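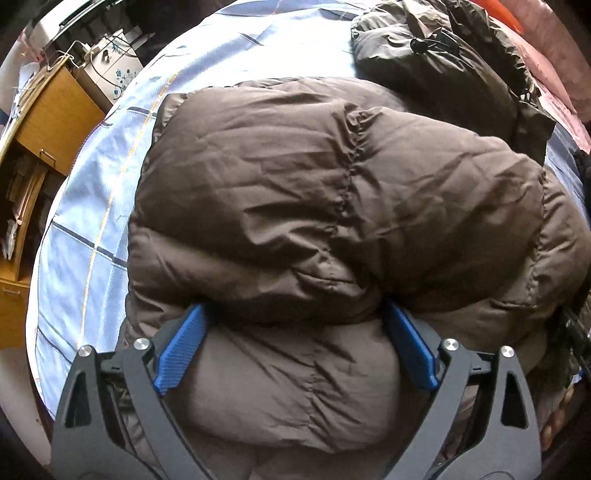

Home > Forums > Clothing and Closets > Storing down jackets over the summer

Started by coldporch, 2018-06-27

coldporch
I have a brown down jacket, nylon shell, hood, the usual horizontal baffles. It's been lying on the spare bed for weeks and it needs to go away until fall. In past years I rolled it up and put it in a vacuum bag. Last fall it came out flat and stayed flat in the shoulders for a long time, so I don't want to do that again.

What I have to work with: a shelf in the hall closet, a plastic bin that goes under the bed, and not much hanging space. Should I fold it or roll it, and how would you fold something that keeps springing open?

marlpit
Don't roll it. Lay it flat, front side up, zipper closed. Fold the sleeves across the chest, fold the hood down over the sleeves, then bring the bottom up to meet the hood. One fold in the body is enough. It'll be thick and that's fine.

Wash it first if you haven't. Body oil on the collar gets harder to remove the longer it sits.

two_left_mittens
I disagree about folding. Down should be hung. I have a Honcombe parka that's been on a wide hanger every summer for five years and it's as thick as when I got it. Every fold you put in is a place where the down gets pushed aside.

marlpit
Hanging is OK for a light jacket. With a heavy one the down works its way to the bottom of each baffle and the shoulders carry all the weight. I've seen coats with hanger bumps you could feel through the lining. OP also said there's no hanging space.

two_left_mittens
If the baffles are stitched across, the down can't go anywhere. It only has a couple of inches to move. The bumps come from wire hangers.

coldporch
They are stitched across, yes. I might be able to free up one hanger but it would be jammed between winter coats, which seems like the same problem as a bag.

Here's what I'm dealing with. I tried marlpit's way and the sleeves are the trouble. They're so puffy they slide back out to the side before I get to the hood.

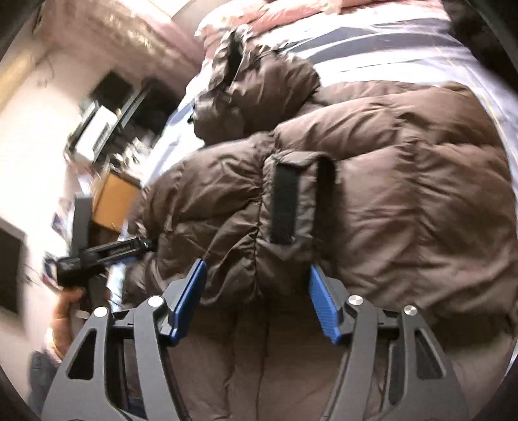 The jacket spread out on the bed, hood at the top

bexhill_road
Squeeze the air out of the sleeve first. Start at the cuff and press with your forearm toward the shoulder, slowly, then fold it over right away. You aren't trying to flatten it for storage. It fills up again by itself once it's folded, but by then the other layers are holding it.

And do the hood before the sleeves. If the hood is bunched up when you start, the whole thing ends up lopsided. I shake it out, lay it flat and tuck it down inside the collar.

marlpit
Hood inside the collar is a good idea. I'd still put it on top since I don't like a lump in the neck, but try both.

Also check any hook and loop on yours. Press the tabs shut all the way or they'll catch on the shell. I have a pulled thread on one of mine from exactly that.

grayling_t
You're all overthinking it. I stuff mine in a pillowcase. No folding. Mine's a Stulex and it's had this treatment every June since I bought it. A big loose pillowcase, tie the top, put it on the shelf. It breathes, it keeps the dust off, and there are no sharp creases since nothing is in the same place twice.

two_left_mittens
And you wear it wrinkled in November?

grayling_t
The wrinkles fall out in a day or two. It's a down jacket. It's wrinkled anyway.

bexhill_road
A pillowcase does work for sleeping bags, same idea. My only complaint is that a round bundle wastes a lot of shelf. Folded, I can fit 2 jackets and a vest in one Ikex bin with the lid closing easily. If you have to push on the lid, take something out.

coldporch
The under-bed bin is a shallow one, Mayrhofer, 23 quarts. I doubt the jacket goes in without pushing.

bexhill_road
Then no. Use that one for hats and gloves and put the jacket on the hall shelf.

marlpit
Agree. And make sure it's completely dry before it goes anywhere. Feel along the seams and at the cuffs for clumps. If you find any, give it another round in the dryer on low with tennis balls. A jacket can feel dry on the outside and still be damp in the thick parts.

coldporch
OK, second try. Hood tucked into the collar, air pressed out of the sleeves, one fold up from the hem. It held. The bundle is the size of a bed pillow and I put it in an old cotton pillowcase, so grayling_t gets half credit. It's on the hall shelf with nothing on top of it.

two_left_mittens
Still say hang it. Post again in the fall and tell us about the shoulders.

grayling_t
Half credit accepted. Leave the top of the pillowcase open a little if your closet gets stuffy.

coldporch
Will do. Is a cedar block OK in there or does it stain the nylon?

marlpit
Put it on the shelf next to it, not touching the fabric.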